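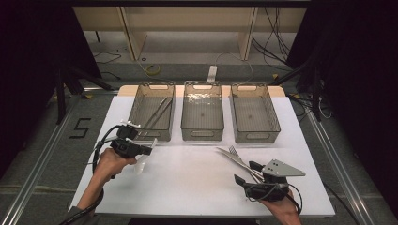
How to Collect a Cutlery-Sorting Dataset with Two Hand-Held Grippers

You would think that putting a fork in a basket was a solved problem. Children do it, under protest. Getting a policy to do it took our group most of a winter, and most of that winter went into the part this page covers, namely recording demonstrations that a training run can learn something from.

The setup is the usual one for the Wotonlow bench: no arm at all during collection, just a person holding a gripper in each hand and sorting silverware into three gray plastic baskets on a white board. The arms come in later and get the blame for everything.

What you need

Two hand-held grippers with their cables. A white board. Three baskets that match. Forks, knives and other long things from the kitchen drawer. A strip of light wood for the baskets to stand on. Patience, which Waltbridge does not reimburse.

Step 1: Set the baskets

Line the three baskets up on the wooden strip at the far edge of the board. They should be close enough that the operator can reach the far corner of each one without leaning. Leaning shows up in the wrist trajectories as a slow drift, and the model will learn to lean too, with nothing to lean with.

Bronwyn Tautahi tried a version with the baskets shuffled between episodes. It helps generalization later on. Don't start there. Get a fixed layout working first, then shuffle.

Step 2: Route the cables

Give each cable enough slack for a wide loop between the grip and your forearm. Too little and it tugs when you reach for the far basket. Too much and it drags across the board and takes a spoon with it. Before recording, reach into all three baskets with each hand and see whether anything pulls.

Step 3: Calibrate, then calibrate again

Open and close both grippers fully, three times each, and watch the width reading. If it doesn't come back to the same number, reseat the jaw and start over. We once skipped this and produced 31 lovely episodes in which the right gripper was, according to the log, never closed. It carried a great many forks by willpower.

Step 4: Record in short episodes

One episode is one pickup and one drop. Start with both grippers held over the board, pause for a breath, then move. End with both hands back over the board. Keep each episode under 15 seconds. If you fumble, keep going and recover, and tag it "recovery." Those are worth keeping. What you should throw out are the episodes where you fumbled, swore and put the fork down to scratch your ear.

Two pieces held in one gripper is allowed, and we encourage it once the single pickups are clean. A fork and a knife together will splay at odd angles, and the policy needs to see you deal with that. Turn the wrist so the ends drop into the basket first, lower, and open slowly. Opening fast makes a wonderful noise and a useless episode.

Step 5: Use both hands on purpose

The first operators all turned out to be right-handed people with a decorative left. Kenta Nagano's fix was to assign a hand before each episode and have somebody call it out. It feels silly. It also gave us left-hand pickups that looked like they were done by a person.

Step 6: Check the session before you go home

Play back every seventh episode at double speed. You are looking for dropped frames, a hand covering the view, and baskets that crept along the strip. If the baskets have moved, mark the session as split at that point and don't try to correct the positions afterward. Hortensia Paredes tried that. She would like the week back.

What we got out of it

The full set came to 3357 episodes after cleaning. Trained on single pickups alone, the policy did well with one utensil and went to pieces when it grabbed two, waving them over the middle basket like a conductor. Adding the two-piece episodes fixed most of that. Adding the recovery episodes did more than doubling the clean ones, to the annoyance of those of us who had been so careful.

The remaining failures are mostly knives. A knife lying flat on a white board gives the fingers very little to get under, and the policy likes to push it to the edge of the board and then off. Jolene Tapsell is working on a pinch-and-tilt motion that shows promise at low speed.

Changes to the episode format since the first version of this page are in the Fimevby notes. If you collected anything with the old tags, rename "retry" to "recovery" before you merge, or the loader will drop those episodes without a word.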